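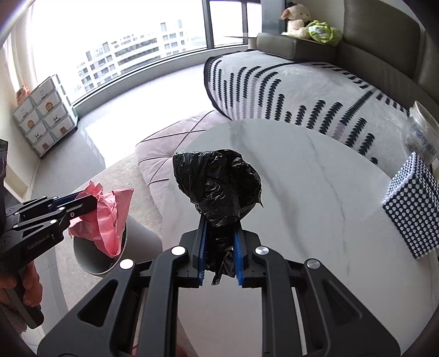
バレーボール分析基礎　第5回配布メモ(レセプション評価とサイドアウト)

前回の続きから。サーブ側の話は終わったことにする。質問票で多かった「エース数とサーブ効果率どっち見るの」は最後に少しだけ。

## 0. 用語、先にそろえる

- レセプション=相手サーブの1本目。スパイクを拾うのはディグ。混ぜない(前回の提出物、混ざってる人が多かった)
- サイドアウト(SO)=相手サーブのラリーを取ること
- ブレイク(BP)=自チームサーブのラリーを取ること
- FBSO=レセプションからの最初の攻撃で決まったサイドアウト。相手のサーブミスは入れない

本によってはサーブミスをFBSOに入れるものあり。レポートではどっちで数えたか必ず書く。書いてなければ減点します。

## 1. 4段階評価

この授業ではABCDの4段階で統一。6段階のソフトを部活で使ってる人は変換して出すこと。

| 評価 | 点 | 目安 |
|---|---|---|
| A | 3 | セッターがほぼ動かず、全攻撃が使える |
| B | 2 | セッターが動く。クイックは苦しいが両サイドは使える |
| C | 1 | 二段トス、またはチャンスボール返し |
| D | 0 | 失点(エース、返球不能) |

相手コートに直接返ってダイレクトで打たれた場合 → D ではなくC。ラリーが続いたかどうかで切る。異論があるのは知ってます。

迷うのはAとBの境目。セッターの足を見る、ボールの高さではなく。低くて速いパスでもミドルが入れていればA。Merja Savolainen の講習資料だと「ミドルが助走をやめたらB」、これが一番ぶれないと思う。

### 平均点と成功率

平均点=(A×3+B×2+C×1)÷総本数
成功率=(A+B)÷総本数
A率=A÷総本数

例。どちらも受数20本。

| 選手 | A | B | C | D | 平均点 | 成功率 | A率 |
|---|---|---|---|---|---|---|---|
| Aaltonen | 8 | 6 | 4 | 2 | 2.00 | 70% | 40% |
| Ekinci | 10 | 2 | 3 | 5 | 1.85 | 60% | 50% |

A率だけ見るとEkinci。平均点と成功率ならAaltonen。どちらを狙うか?という問いに表だけで答えないこと。Ekinciの失点5本のうち4本は同じローテ、しかも左肩側のジャンプフローター。つまり位置の問題かもしれないし、隣との受け持ちの問題かもしれない。映像に戻る。

20本は少ない。1試合の数字で「この選手はレセプションが弱い」と書いてある予習シートがあったので、赤を入れて返しました。

## 2. サイドアウト率

SO率=自チームのSO得点÷相手サーブ本数
BP率=自チームのBP得点÷自チームサーブ本数

Akard 25-20 Okport のセットで計算。

| | 相手サーブ | SO得点 | 自サーブ | BP得点 | 計 |
|---|---|---|---|---|---|
| Akard | 21 | 14 | 24 | 11 | 25 |
| Okport | 24 | 13 | 21 | 7 | 20 |

Akard:SO率 14/21=66.7%、BP率 11/24=45.8%
Okport:SO率 13/24=54.2%、BP率 7/21=33.3%

検算のしかた
- AkardのSO率+OkportのBP率=100%(66.7+33.3)。合わなければ入力ミス
- SO得点の差は1セット内で最大1。サーブ権は交互に動くので当然こうなる。ここでは14と13、OK
- したがって最初にサーブしたのはOkport。表から分かる。試験でよく聞くやつ

SO得点がほぼ同じなら、点差はどこから出るか → ブレイク。11と7。5点差のうち4点がここ。「サイドアウトが良かったから勝った」という感想は率としては正しくて、得点の内訳としてはおかしく見える。両方言えるようにしておくこと。相手のブレイクを7に抑えた、という言い方にすればつながる。

## 3. ローテ別に割る

チーム全体の率が出たら、次はS1〜S6に分ける。Sの数字はセッターの位置。ここから先は表計算でやる、手計算だと時間が足りない。

見る順番:
1. ローテごとの相手サーブ本数(少ないローテは率を読まない)
2. SO率が一番低いローテ
3. そのローテのレセプション平均点
4. 平均点が普通なのにSO率が低い → 攻撃側の問題。前衛が2枚のローテか、トスの偏りか
5. 平均点が低い → 誰が受けたか、どこで受けたか

4と5を飛ばして「S1が弱いです」で終わるレポートが毎年ある。それは集計で、分析はその後。

Baiの例。S1でSO率が落ちる。でもレセプションの平均点は他のローテと変わらない。映像を見ると、レフトの選手がライト側から打たされている。入れ替わりが間に合わず、トスが全部バックに寄る。ブロックは待っているだけでいい。監督の Lauri Pitkänen は次の試合から開始ローテを一つずらした。相手の一番いいサーバーとS1が当たらないようにするため。レセプションの練習を増やしても直らなかったはずのところ。

Bestbyは逆で、攻撃は悪くない。リベロとレフトの間に落ちる。声の問題か立ち位置の問題かは映像の音がないと判断できない。演習では立ち位置だけ扱う。

## 4. 評価者のずれ

同じ映像を2人で付けて一致率を見る。今年の演習データは受数1,907本、103セット分。付けたのは Ilham Hartono と私。

ずれたのはほとんどAとBの境目。Dはまずずれない(失点なので)。BとCはセッター以外が上げたときにずれる。リベロがアンダーで両サイドに上げられる位置ならBでいいのか?→ この授業ではC。二段トスはC、例外なし。そう決めたほうが速い。

一致率のほかにκ係数も出す。式は第3回の資料にあり。Aが多いチームだと一致率は見かけ上高くなるので、一致率だけで「信頼性あり」と書かないように。

評価者を試合の途中で交代しない。交代するならセットの切れ目で、誰が付けたかの列を残す。

## 5. サーブとの対応(質問票の分)

相手のレセプション評価を裏返すとサーブ評価になる。相手D=こちらのエース、相手C=崩した。ただしサーブミスはレセプション側の表には出てこない。ここが落とし穴で、受数だけでサーブを語るとミスが消える。

自サーブ本数=相手の受数+自チームのサーブミス

合わない人は反則(フットフォルト、8秒)の行を落としてないか確認。

エース数と効果率のどっち、については、1セット単位ならエース数はほとんど運。シーズンを通すなら効果率を見る。選手に見せるのはどっちか、はまた別の話で、時間があれば次回。

## 課題

- 演習ファイルの中から好きなチームを1つ選び、ローテ別SO率とレセプション平均点を表にする
- 一番低いローテについて、上の4か5のどちらに当たるかを書く。根拠になるラリーを最低3本、セットと得点で示す(例:第2セット 14-16)
- 2人組で同じ1セットを付けて一致率。組めない人は授業後に来てください
- FBSOにサーブミスを入れたかどうか明記
- A4で2枚まで。表は枚数に数えない

ファイル名は学籍番号だけ。「最終」「最終2」とかは付けないこと。提出先は前回とおなじ。

次回:ブロックとディグの関係。予習は教科書のブロックの章、図のところだけで可。電卓かPC持参、充電してくること、教室のコンセントは前列しか使えませせん。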